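Cutgate Residents' Newsletter
4 May 2022

Water Meter Replacement Program Enters Second Phase

The Cutgate Housing Association will begin the second phase of its water meter replacement program in July. The first phase, covering the Phelan buildings, is complete. Residents whose homes are included in the new phase will receive written notice of their appointment.

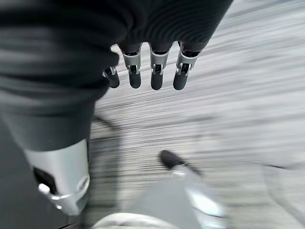 Qistina Ngau asked at the spring meeting whether the new meters would mean higher bills. Rates are set by the utility and will not change as a result of this work. Bills will, however, be based on monthly readings instead of yearly estimates.

What Residents Should Expect

Each visit will take up to 2 hours, and the water will be shut off for part of that time. Residents are asked to fill a pitcher beforehand and to clear the space around the shutoff valve.
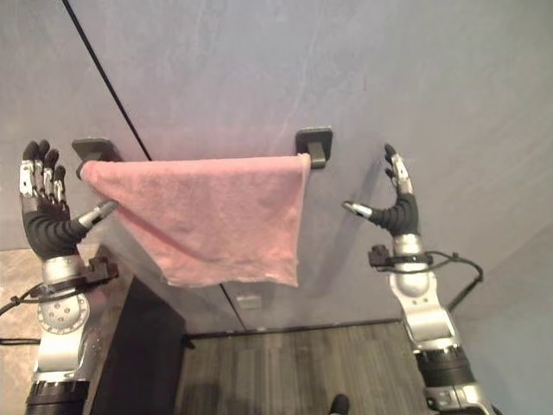
Readings from the first phase show that more than 50 homes had a slow leak, most often at a toilet valve. Repairs to association fixtures are free of charge. Items that residents have put up or brought in themselves, such as a pink towel over a bar, may stay where they are unless they block the valve.

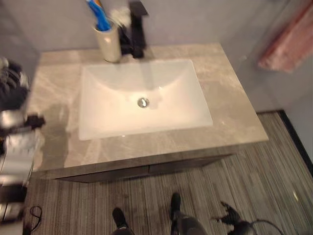
Costs and Contacts

The board has set aside $1,850 for small repairs found during the visits — any unused amount will return to the general fund. Requests for a different appointment should be sent to Deirdre Foley at the association office.

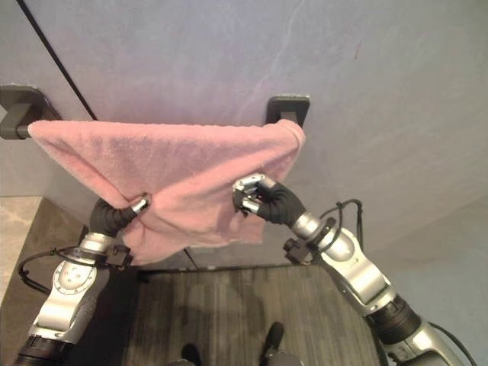 Requests made by telephone must be confirmed in writing before the appointment can be moved. Residents who will be away may name a neighbor to admit the installer, using the form available at the front desk.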